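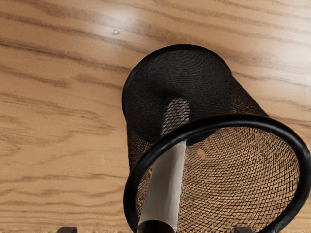

How to work out a bank's efficiency ratio

I do this every quarter for the little banks I own shares in, and it takes me 5 minutes with a calculator. Let's use Grastberg Savings.

First, grab the income statement and find noninterest expense. Grastberg had $864 thousand — yep, it's tiny!

Next, add net interest income to noninterest income. (Leave out gains from selling bonds or a branch, they'll make a so-so year look great.) For Grastberg that gave me $1,200 thousand.

Now divide expense by income: 864 / 1,200 = 72%. So the bank spends 72 cents to bring in a dollar. Lower is better.

Then do the same for the last 4 quarters. I got burned on Flena Bancorp by only looking at December, when a one-time fee had landed, and I still grumble over it.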